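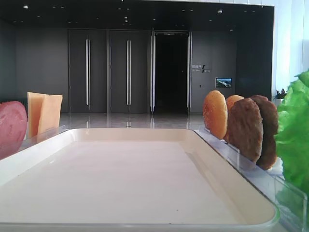

Section 2. Laying out the burger station

Before you start on this section, you should have the clear base out of its box and the protective film peeled off both sides. If you haven't done the film yet, go back and do it now. I once set up a whole station with the film still on, and picking it out of the slots afterwards with a toothpick took me most of an afternoon.

I'm going to walk you through the layout I use for the Senine set, with the big tray up front and the ingredients standing up behind and beside it. You can flip it left to right if that suits you better. Just flip all of it, or you'll keep reaching across yourself.

What you need on the table

The white tray with the raised rim
The clear base and the upright holders
One bun, both halves
Two patties
Two slices of cheese
Ham
Lettuce, the big ruffled leaf

Setting the base

1. Wipe the table first. Clear acrylic shows every crumb you trap under it, and grit will scratch it when you slide things.

2. Put the base down where you want it to stay. Try not to drag it. Lift, look, and set it down again if it's crooked.

3. Press lightly on each corner. If it rocks, the table's the problem more often than the base. A folded piece of paper under the low corner does fine.

4. Lower the tray onto the base with both hands, one on each short side. The corners are rounded, so it won't catch on anything, but it can land off center if you let go early.

Caution: Don't carry the base by the tray. I mean it! The tray only rests there, and the base is the part that breaks.

Loading the left side

5. Stand the ham up at the far left. It's the round one, so it likes to roll while you're fiddling with it. Hold it by the top edge until it settles.

6. Slide the cheese slices into the narrow slot just to the right of the ham. They sit side by side with a bit of overlap, and one will probably end up leaning. Mine always does, and I've stopped straightening it. You only need enough of each slice showing to get a grip on it.

Note: If the cheese won't go into the slot, check that you haven't picked up both slices together. Feed them in one at a time, from above.

Loading the right side

7. Start with the bun. The sesame half goes in first, closest to the middle, and the other half goes right behind it. They'll overlap a little when you look from the front – that's fine.

8. Next come the two patties, to the right of the bun. Put the rear one in before the front one. If you do it the other way around you'll be working blind behind the front patty, and you'll knock the bun over (ask me how I know).

9. Finish with the lettuce on the far right. It's a big leaf with a lot of ruffle, and it wants more room than you think, so leave that end of the table clear. I let mine hang out past the tray and don't fuss over it.

Note: My friend Kirstin Drummond puts her lettuce on the left next to the ham, so all the floppy things are together. I tried it for a week and couldn't get on with it, but she's faster than I am, so make of that what you like.

Before you build

10. Check that the tray has nothing on it. You build there, so it stays clear until you begin. A small speck isn't worth worrying about, but give the surface a quick wipe if it bugs you.

11. Stand where you'll be working and reach for each piece once without picking it up. If your sleeve brushes the patties on the way to the cheese, move yourself or the whole base over a little.

12. Build from the bottom up: plain bun half, patty, cheese, ham, lettuce, sesame half. For a double, the second patty and second slice of cheese go in right after the first pair.

Caution: Keep the holders away from hot water and anything scratchy. Lukewarm water, a drop of dish soap, and a soft cloth is all I use. Paper towels leave a haze on clear acrylic, which drives me up the wall.

If a holder cracks or you lose a piece, the spare holders are listed under part 537. Order the left and right sides separately – they look alike in the bag, but the slots are different widths. Packing everything away is covered in Section 3.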